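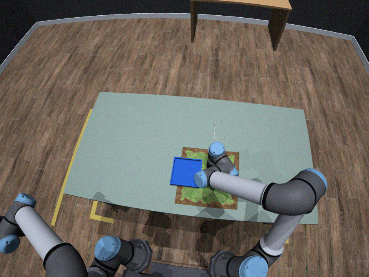 Setting up the Litwood two-arm cell in simulation, and finding out what it's worth

The Litwood package will load on a clean machine in a few minutes, and it will look finished. There's a table, two arms, a mat, a tray and a long thin rod to pick up. The readme says you can start collecting runs right away. I'd advise against it. I have set this cell up four times now, and every time the default file had something in it that would have spoiled the results without raising a single error.

What follows is the order I do things in. It assumes you have Drulelden installed and can open the cell file in a text editor. The graphical editor is pleasant to use, but it rounds values when it saves, and I don't let it near the joint limits.

Before you start

Make a copy of the cell file and the two arm files. Put the originals somewhere read-only. If you use version control, commit the untouched files first, because in an hour you'll want to know which numbers were theirs and which were yours.

Turn off automatic updates for the asset folder. The January release swapped the collision shape on the tray and the release notes called it a visual fix.

Step 1: Check the bases

Load the cell with the physics paused. Print the base pose of each arm and compare it with the mounting drawing, if you have a real cell to match. If you don't have a drawing, at least check that the two bases mirror each other across the middle of the platform. In my copy, one base was turned by a quarter of a degree. That's nothing you would spot on screen, and it is enough to move the fingertips by a couple of millimeters at full reach.

Fix it in the cell file. Do not fix it by adding an offset in the controller, which is what the forum will tell you to do. The offset works until somebody swaps the arms.

Step 2: Put the joint limits back

The arm files ship with wide limits so that the demo planner always finds a path. A real arm has cables, and cables don't care what the planner found. Set the wrist limits to whatever your hardware allows and then add a margin of five degrees on each side.

Run the planner again on the three demo poses. If one of them now fails, good. You've learned that the demo depended on a wrist twist you can't do.

Step 3: Collision shapes

Switch the viewer to show collision geometry. Go through it object by object:

Table: should be a plain box. Check that its top surface sits at the same height as the visible one.
Mat: flat, and thin. The pattern of green and brown is only a texture, so don't expect the arm to feel any terrain. I have seen people tune grip force "for the grass."
Tray: needs a floor and four separate rims. If it is one solid block, anything you drop in will sit on top of an invisible lid.
Post: needs its crossbar as a separate shape.
Rod: the ring at the end must have a real hole in it. A convex wrapper fills the hole, and the ring can then never go over anything.

The last one cost me a weekend. The simulator builds convex wrappers by default and the log mentions it at a level that is hidden by default. Split the ring into short straight pieces, 16 is plenty, and turn wrapping off for that object only.

Step 4: Friction, with low expectations

Everything in the file has the same friction value. Pick up the rod with it and the grasp looks wonderful. Of course it does, since the value is high enough to hold a rod by its last centimeter.

If you own the real rod, put it on a board, tilt the board until it slides, and use the tangent of that angle for rod on table. Fingertip pads are harder and I don't trust any single number for them. I pick a low one and a high one and run both. A motion that only works with the high one goes in the bin.

Step 5: Home, hover, lower

Now unpause. Send both arms home and leave them there for 1,000 physics steps. Nothing should creep. If the rod drifts across the table by itself, your contact settings are too soft or something is overlapping at the start.

Next, move one arm so that the gripper is above the post and stop it there. Leave the other arm clear. Read the fingertip height from the simulator and from your own kinematics, and compare them. They should agree to the last digit you care about. Then lower in small steps and watch the contact list, since the picture on screen will look fine well after it has stopped being fine.

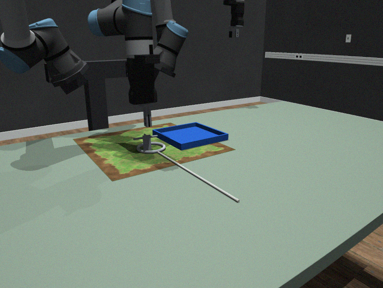 Kiran Chaturvedi wrote in to object that the hover check is a waste of time if the bases were done properly in step 1, and that a wrong tool length would show up on the first grasp anyway. I'll grant the first half. As for the second, a wrong tool length showed up on my first grasp only as a slightly low grip, and the run was scored as a success. I'm keeping the check.

Step 6: Look at what gets scored

Open the scoring script. Ours marked a run as passed when the ring's center came within a set distance of the post, at any moment, at any height. Waving the ring past the post was a pass. Change it so that the ring has to be around the post, the fingers have to be open, and both have to hold for 200 steps.

I rescored an old batch after that change. The log held 2,323 runs, and the old script had passed 2,118 of them. I won't print the new figure, because the batch also had the friction problem from step 4 and the number means nothing. It was a good deal lower.

Step 7: Shake it

Vary the start position of the tray and the rod, a little at first. Vary the light too if a camera feeds your policy, as the arms throw broad shadows over the table and a policy will happily learn the shadow. Change one thing per batch. The package's "randomize all" switch is popular and tells you nothing when the success rate falls.

Common trouble

The arm shudders when it touches the table. Halve the time step before you touch the gains.

The ring catches on the crossbar. Check which way the crossbar runs against the way you bring the ring in. This can happen on hardware as well, so leave it alone if your path is bad.

Both arms freeze after a reset. The Bhatt driver keeps the last command in its queue. Clear the queue, then reset, in that order.

The planner reports a path and the arm stops halfway. Your old joint limits are cached. Delete the cache folder and reload the cell file.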